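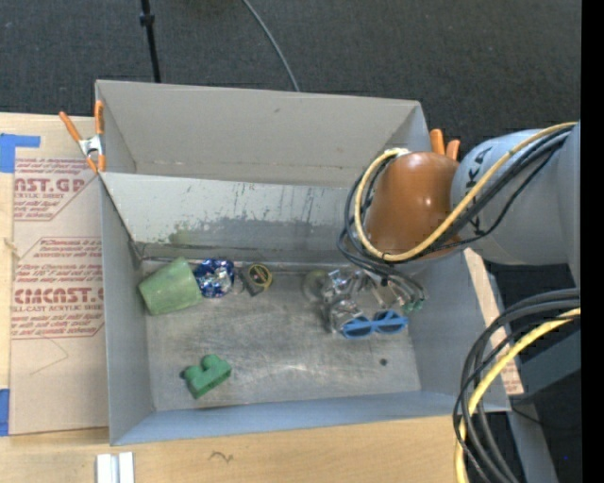 木桌上的灰色料箱与机械臂。

Jeltum今年上半年的卡车零部件业务扭亏为盈,这是公司连续两年亏损之后的第一次。公司财务负责人在总部接受采访时,不愿意把这件事说得太重。

“半年的数字说明不了太多问题。”他说,“利润里有一部分来自汇率,还有一部分是客户提前备货。去掉这两块,我们大概刚过盈亏线。”

Jeltum主要生产商用车的制动和悬挂部件,客户以整车厂为主,售后市场占比较小。去年12月,公司关闭了Ruchti的旧铸造车间,把订单并入Broretum工厂。这次调整涉及400名员工,其中多数转到了新岗位,其余的人领取补偿后离职。

谈到关厂的决定,他表示管理层讨论了很长时间。“Ruchti的设备老了,能耗高,每次换模都要停线。继续投钱,回收期太长。Broretum那边本来就有空着的厂房,运输也方便一些。”他承认搬迁初期出过问题,有两个月交货不稳定,公司为此向客户付了违约金。这笔费用已计入上半年账目。

原材料是另一个话题。他说,钢材价格比年初平稳,但公司与供应商签的多是季度合同,价格变动要隔一段时间才会反映到成本里。“我们跟整车厂有调价条款,涨的时候能转一部分出去,跌的时候也得还回去。中间的时间差由我们自己承担。”

对于下半年,他的判断偏谨慎。重型卡车的订单从春天开始放缓,几家客户已经下调了第四季度的计划。Jeltum目前的产能利用率比去年同期低,夜班暂时没有恢复。公司原定的30人招聘计划推迟到明年再看。

售后业务的情况好一些。公司在Drolgate设立的配件仓库今年春天投入使用,向周边的维修站供货,订单到发货的时间缩短到2天以内。他说,售后的毛利高于配套业务,但单子零碎,对库存管理的要求不一样。“以前我们按整车厂的节奏备货,一个型号做一大批。维修站要的是品种全,有些件一年也卖不了几套,可是不能没有。”

被问到是否考虑进入乘用车领域,他回答得很干脆:“没有这个打算。那边的价格我们做不下来。”至于电动卡车,公司正在为一家客户试制一款轻量化悬挂支架,样件已经送去做耐久测试,何时量产要看客户的进度。

债务方面,Jeltum去年续签了银行贷款,期限延长,利率略有上升。他说今年的资本开支会控制在折旧以内,主要用于Broretum的14台机床更新。股息暂不恢复,董事会将在年报公布前再次讨论。

采访结束前,他补充说,工资谈判秋天开始,目前双方还没有交换方案。

2019年7月23日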